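Speaker notes: Safety session, Estemcombe
Speaker: Ntombi Tshabalala, Runville
Time allowed: 20 minutes, questions included

Opening. Thank the organizers and acknowledge Pranab Weerasinghe, who wrote the incident report on which this talk is based. Copies are on the table by the door.

Background. In February the Flikgate cell made an unplanned move while a technician was inside the guarded area. The arm turned at the base and stopped against its joint limit. There was no injury. The site treated the event as a serious near miss, and the cell was closed for 16 days.

What happened. The technician had paused the program to clear a dropped part. The pause held the arm in position but did not remove drive power. A second operator, at a panel with no clear view of the table, saw a waiting prompt and confirmed it. The program resumed from the stored step. Pause here before moving on.

Next slide: the simulated cell. Draw attention to how much of the table the arm itself can hide from view.

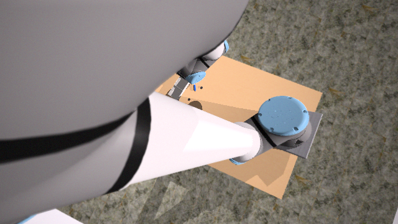

Simulated view of the cell, with the gripper partly hidden behind the arm.

Findings. The review went through 57 log entries and identified 2 causes. First, the pause command was being used as a safe stop, which it was never designed to be. Second, the resume prompt could be confirmed without a check of the gate. The written procedure at Te Moana has the same wording and is being revised.

Changes made. Entry now requires lockout, with the key carried by the person going in. Resume is blocked until the gate is closed and reset from outside. The viewpoint used for remote checks must show the gripper and the full tabletop.

If asked about discipline: no action was taken against either employee. Refer further questions to Pranab Weerasinghe.

Close by asking each site to report its own pause and resume rules before the next session.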